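Broadcast Journalism, week 4
Presenters, off-air remarks and the employer
Notes from the Wednesday lecture - tidied up a bit, not complete. Slides are on the course page, the reading is not (see end).

Where we'd got to

Last week: what a station can be made to answer for when a guest says something live. This week the other side. What happens when it's the station's own presenter, and they say it somewhere else. A podcast, a charity dinner, a personal account at one in the morning. Different questions, people mix them up in essays every year.

Keep three things apart:

1. Is the remark unlawful (defamation, contempt, harassment)?
2. Does it break the broadcasting rules?
3. Does it break the presenter's contract?

You can have the third without the other two. Most cases that make the papers are only the third. The rules on broadcast content mostly bite on what was broadcast, so a remark made on stage is usually outside them, unless the station then plays the clip.

The contract

Two kinds of presenter. Staff, and freelance or company contract. Matters a lot. Staff have the usual employment protections once they've done their time, so there has to be a fair reason and a fair process. A freelancer often has neither, just a notice clause and whatever the lawyers wrote in. Some "freelancers" turn out to be workers when a tribunal looks at it properly. Don't assume from the label.

Clauses to know:

Conduct clause. Sometimes called morals clause, the American name. Presenter won't do anything to bring the station into disrepute. Very wide. Look for whether it says "in the station's opinion" - if it does the presenter is arguing uphill.

Outside appearances. Needs permission beforehand, normally in writing. Often the easiest breach to prove and often the one relied on in the end, even when everybody knows the row was about the words.

Impartiality. News presenters much tighter than entertainment. Someone doing the breakfast quiz can say things about a minister that the person reading the six o'clock can't.

Pay in lieu. Lets the station pay up and end it the same day. Explains a lot of sudden departures "with immediate effect".

Worked case: Moncrieff at Rostell Radio

Teaching case, we'll use it till the end of term so learn the facts.

Moncrieff presents the late morning phone-in on Rostell. Freelance, fixed term, conduct clause, appearances clause. Goes on a podcast made by Tellness without asking. Forty minutes of nothing much, then is asked about the station's owners and calls them cowards, and says the newsroom is run for their friends. Podcast goes out overnight. By 9 a.m. the clip is everywhere. Station has 94 complaints by lunch, of which 29 turn out to be from people who say they have never listened to Rostell at all.

By teatime Moncrieff is off the programme. Statement is two sentences long: no longer working with us, wish them well. No reason given.

Points we took in the room:

Speed. Under a day. No meeting, nobody had listened to the full podcast. For a freelancer maybe it makes no legal difference. For staff it would be the whole case. Annag Urquhart asked if a later meeting could cure it. Sometimes, on appeal, if the appeal is a proper rehearing and not a rubber stamp.

The complaints. Number isn't evidence of disrepute on its own. Who complained, about what, did advertisers move. Trirow paused its adverts for the week, then came back. Station's lawyers would make much of the pause, Moncrieff's of the coming back.

Who was insulted. Criticising your own bosses is not the same as insulting a group of listeners. First is disloyal perhaps, second goes to whether the audience can trust you to treat callers fairly. Essays tend to slide from one to the other. Dont.

The apology. Moncrieff offered one at 2 p.m., it was refused. Does the refusal matter? Not to breach. Could matter to what's a proportionate response.

The host. Tellness asked a leading question three times running. Makes a difference to sympathy, hardly any to contract. Adults are taken to know what they're saying into a microphone.

Writing the story when it's your own station

Practical bit. You'll be in a newsroom one day where the story is down the corridor.

- Ask the press office in writing, same as you'd ask anyone else. Don't use what you heard in the canteen unless someone will stand it up.
- Get the full recording. Quote the question as well as the answer.
- "Sacked", "dropped", "let go", "left" - all mean different things. Sacked only if you can prove it. "Is no longer presenting" is safe and dull, use it until you know more.
- Say in the piece that it's your own employer. High up, not in the last line.
- Put it to the presenter. Agent counts but try the person too.
- If the remark is offensive, decide once with the editor whether it runs in full, and do the same on web and on air. It looks awful if they differ.

Old quarrel by the way. Newspapers were falling out with their own columnists long before radio - the letter on the back of the handout is from 1882 and an editor is explaining to a contributor why his views on the proprietor wont be printed. Tone very familar.
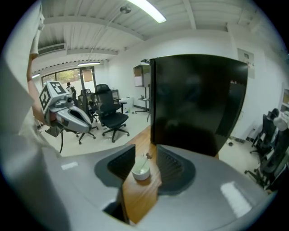

Ruwan Amarasinghe wrote in afterwards that the notes are too kind to the station. If a presenter is hired for having opinions, and is paid more for having them loudly, then a clause punishing an opinion ought to be read narrowly, and the station should have to point to actual harm and not just a bad morning on the phones.

Fair argument and a good essay line. Two replies to think about. One, the clause was signed, and presenters at that level have agents. Two, hired for opinions on what? A phone-in on bin collections and hospital parking doesn't obviously cover the owners. Against that, it would be odd if the only people you couldn't have a view on were the ones paying you. I'd want to see what the producers had encouraged on air in the months before. If they'd laughed along, hard to act shocked later.

For next time

Read the Moncrieff contract extract, clauses 4 and 11 only. Bring a printed copy, the room has bad signal.

In pairs, draft two versions of the Rostell statement: one that gives a reason, one that doesn't. Max 60 words each. Be ready to say who might sue on either.

Seminar groups swapped, Tiina Koskela's is now in the afternoon. Reading is in the short loan box at the library desk, ask for it under the course code. Essay titles go up in February.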